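## From the Swap Table: Bring Us Your Clear Boxes

The February pantry swap is nearly here, and before I get on to the soup (there will be soup!) I want to put in a word for containers.

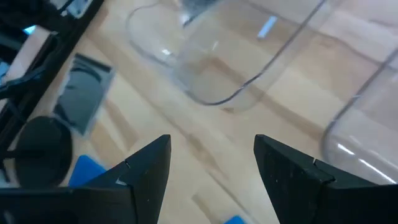 Last winter we handed out most of our dry goods in paper bags, and anyone who carried home two pounds of split peas in the rain will remember how that went. So this year Dilruba Fakir has been gathering up clear plastic boxes, the kind you can see straight through, and she has been so persuasive with the neighbors along Kettle Street that we now have 120 of them stacked in the back hallway. I had to turn sideways to get to the coat hooks on my last visit, and I was happy to do it.

We could still use another 30 or so if you have them sitting in a cupboard. Larger ones are especially welcome, as the small ones fill up with a single scoop of rice and then there's no room for a label. Please send the lid along too, even if it's a bit cloudy or has somebody's old masking tape on it. Dilruba has a trick for tape: a dab of cooking oil, ten minutes of patience, and a soft rag, then a good wash in soapy water. She tried it on a lid that had said "BUTTONS" since her children were in grade school, and it came up lovely.

A few of you have asked why we prefer clear ones when there are such pretty tins about. Well, I love a tin as much as anybody, and I have far too many of them at home, but I can't tell you what's in a single one without prying it open. With a see-through box you know at a glance whether you're down to your last cup of lentils, and you're a good deal less likely to buy a third bag of barley (I speak from experience, and we are still eating the barley).

If you're dropping boxes off, please wash and dry them first and leave them open overnight so they don't hold on to any smells. The side door at Cillel Hall will be unlocked from 4 p.m. until 6:30 every afternoon that week, and you can set your things on the wooden table just inside. Stack the lids separately if you can. If you'd like yours back afterward, write your name on the bottom in marker and I'll do my best, though I make no promises about the popular sizes.

As for the soup, it will be red lentil with lemon, and a big pot of the potato and leek for those who like things mild. Bring your own mug or bowl, and a spoon if you think of it.

Afroza Pathirana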